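How Do You Pick a Robot's Fingers?

Your hand can hold a spoon, a plate and a tiny toy block without changing shape very much. Robots have it harder! The thing at the end of a robot's arm is called a gripper, and choosing a good one takes lots of tries.

At the Florkard workshop, a team is comparing 3 grippers on kitchen jobs - bowls, plates, all the stuff you help put away after dinner. 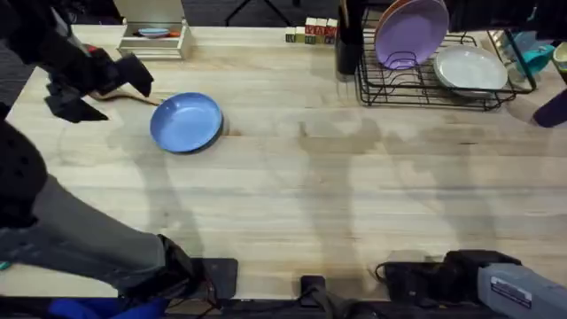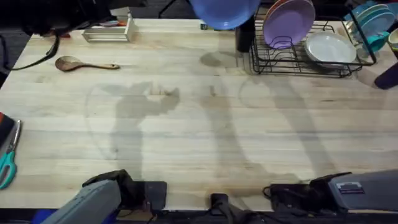 Each gripper gets the same jobs, up to 24 tries a day. By November the team had written down 332 tries! Plates are super tricky. Squeeze too softly and they slip, squeeze too hard and they might crack.

Want to test it yourself? Put on thick mittens and pick up a plastic plate. Then try it with kitchen tongs. Which one was easier?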